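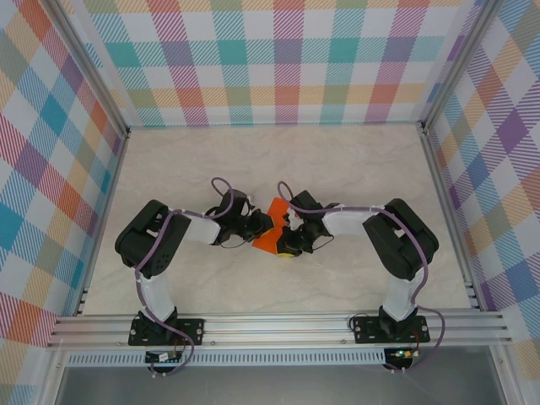 Pale marble patterns are back on worktops and tables, and beige is selling better than white. At Delorme, a furniture shop in Lukovcombe, Clotilde Bouvier began stocking them in January and has already reordered twice.

"People ask for grey first," she says. "Then they put something bright on the beige one, an orange bowl or a child's brick, and they change their minds."

Strong colours do well on a warm, pale surface. Orange and red look deeper on it, and a little yellow goes a long way. White tops can make the same things look harsh, especially under cool bulbs.

Prices at Delorme start at £827 for a table to seat four. A cheaper route is to cover what you own – Flullberg sells a patterned film at £13 a metre, and most desks need two. Sand the old surface lightly, wipe it down and work from the middle with a plastic card. Bubbles near the edges can be pricked with a pin.

Look at the repeat before buying. On a short pattern the same vein comes round every 30 cm and shows badly on a long table. Bouvier unrolls the full length on the shop floor for anyone who asks.

The beige tops are in the shop until stocks run out, with a new delivery due on 3rd February.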